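Folding cloth bags flat: the method I settled on

July 25, 2006. Filed under: household, textiles
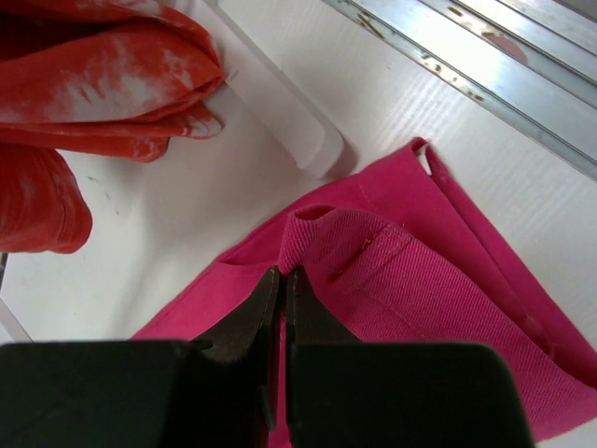

Radu Dobre wrote in after the last entry to say that folding cloth bags is wasted effort, that a bag stuffed into another bag takes up the same volume, and that he has kept his that way for years without trouble. I accept the part about volume. Fabric compresses to more or less the same size whichever way it goes in. Retrieval is where the two methods differ. A stuffed bag has to be emptied to find the one you want, and in my kitchen that happened several times a week.

So, the method. It applies to any soft bag without a gusset. Twill is the easiest cloth to work with, being heavy enough to stay where it is put. The pink one is twill and folds well. Thin plain-weave cotton creeps, and the nylon bags from Ekoseck will not hold a crease at all.

Lay the bag on a hard, smooth surface. A bed or a carpet will not do, as the bottom layer drags and the two sides end up out of line. Pull the side seams straight first. The cloth between them will follow. If the hem at the mouth has rolled over on itself, open it with a fingertip and press it down along its whole length before going further. A rolled hem doubles the thickness at one end, and every later fold makes it worse.

Handles go inward. I used to leave them out and wrap them around the finished bundle, which looks tidy for a day and then comes undone in the drawer. Now I lay each handle down on the body of the bag, as flat as it will go, with the loop pointing at the base. Long shoulder straps need to be doubled back once.

Then fold in three lengthwise, left side over, right side over that. Turn the strip up from the base in equal panels until you reach the mouth. My usual panel is a hand's width. Tuck the last panel into the pocket formed by the hem. On a medium bag this gives a packet that stands on its edge without help.

Some notes on things that go wrong.

Loose threads. Check the short seams, particularly the ends, where the stitching was started or stopped. A frayed end should be cut with scissors close to the cloth. Do not pull it. I pulled one on a flour bag from Niltden and opened the seam for most of its length.

Twist. A bag that has been washed and hung by one handle dries on the bias and will not lie square. Wash it again or iron it damp. Folding it anyway gives a packet with one thick corner that falls over.

Color. Strong pinks and reds should be stored away from pale cloth until they have been through enough washes to stop bleeding. The streaky red-orange cloth goes with the cleaning rags and is not folded to any standard. I have tried. The material is soft and bunches up as soon as it is let go, and a rag does not need to stand on its edge.

Storage is a drawer with an inside width of 332 mm. Packets stand in 2 rows with the folded edge up, heavier cloth at the back. The divider is a strip of Hodoroagă beech offcut, sanded and left unfinished. It is not fixed in place. It sits in friction between the drawer walls and has moved nearly 3 mm since I fitted it, which I put down to humidity. I will measure it again at the end of August.

Roxana Enache asked whether the same folding works for pillowcases. It does, without the handle step. For fitted sheets it does not, and I have no method for those that I would put in writing.

Wouter Claeys asked about the paper-lined carriers from Remeritz. Leave those unfolded. The lining cracks along the crease and sheds into whatever you carry next. Mine hang on a hook inside the pantry door.

Next entry: the string drawer, including what to do with lengths too short to tie.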